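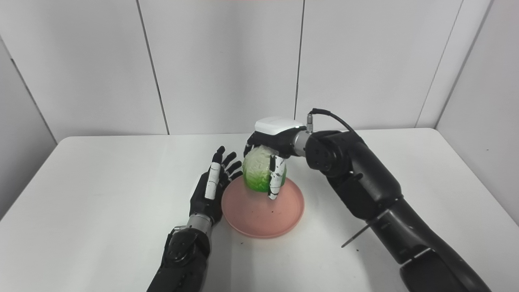
Notes, page 2

Teaching by Hand and by Remote
3/4/25
By the Hatbridge training group

Start with the lettuce. Leave the slide up while people sit down. Don't talk over it.

First point: somebody has to show the robot the job. We have two ways of doing it at Hatbridge and this talk covers both. One is to take hold of the arm and move it through the task. The other is to sit at a control station and drive both arms from there. Most of the room will have tried the first. Ask for hands.

Moving the arm directly is cheap and quick to learn. A new person can do it in an afternoon. It works well for a single arm, for reaching, for pressing a lid down. It works badly for two arms with fingers on them. You run out of hands. You also end up standing where the robot needs to look.

So for the food tasks we went to remote control. Boros is the name of our control setup. The operator wears gloves and watches the table on a screen. Say clearly that there is a delay and that people adjust to it in the first session or so.

Back to the slide. Right hand over the lettuce, left hand open by the rim of the pink plate. Ask the room what the left hand should do next. Let them argue for a minute. Common answers are steady the plate, help with the lettuce, get out of the way. All three turn up in our recordings from different operators, and the model trained on all three did poorly. It would start one and switch to another.

What we changed: before anyone records, the operators agree on one way to do the task and write it down. For lettuce the sheet is half a page. Which hand grasps, from which side, where the other hand waits. Pause here, people like to photograph the sheet.

Numbers slide. 600 recordings for the first round, no written method. Then 100 recordings with the sheet. The second set gave the better model. Don't oversell this. It was one task and one robot.

Grip. Lettuce is a good teaching item because it crushes. An operator can't feel it through the gloves, so they watch the leaves and close the fingers slowly. Tell them to slow down near contact and move at a normal speed the rest of the time. If they go slowly all the way through, the robot learns to be slow all the way through.

Bad takes. Keep drops if the operator picks the item up again and finishes. Throw out any take where the operator stopped to think for a long time. Cukton disagrees with us on this and keeps everything. If someone from there is in the audience, invite them to say why.

Breaks. We stop operators after 36 takes. Past that the wrists get tired and the paths get sloppy. I used to let people go on if they felt fine and I had to delete a lot of work from December.

Skip if short on time: the Ilent labeling tool. One line is enough, it marks the start of contact and the release, and a person checks both.

Questions that usually come up:
Does the operator need a robotics background? No. Our steadiest operator came from a bakery.
Can you mix hand-guided and remote takes? We have tried it on one arm only. Say so.
Why not simulate it? We do for boxes. Leaves are hard.

Last slide has the method sheet again. Leave it up during questions.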